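Workshop Tips: Notes From the Mevov Open Day, Toledo

Mevov opened its Toledo shop to visitors in September. The demonstrations covered hand-held grippers and small pick-and-place work. Several of the points carry over to a home bench or kitchen counter.

Clear the surface first. One plate, one object, nothing else within reach of the jaws. The same rule works for gluing and soldering.

Approach round items from two sides at once. Fruit rolls when touched on one side only. Open the jaws wider than the item, center them, then close slowly.

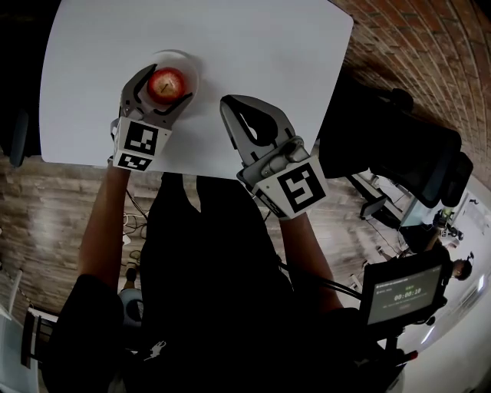

Check pads before each session. Wipe them with a damp cloth and let them dry. Dust on rubber costs more grip than wear does. The demonstrator replaced pads after 200 cycles - at home, go by feel.

Keep forearms level and elbows close. Wrists tire first. Stop at the first sign of shaking and set the tool down open.

Practice on apples before moving to eggs or glassware. Firm fruit tolerates a bad grip and the bruise shows where the pressure was too high.

Route cables along a wall or tape them flat. Velcro ties are easier to undo than zip ties.

Stukis pads are sold in packs of 67. Store spares out of sunlight.

Posted 12/20/18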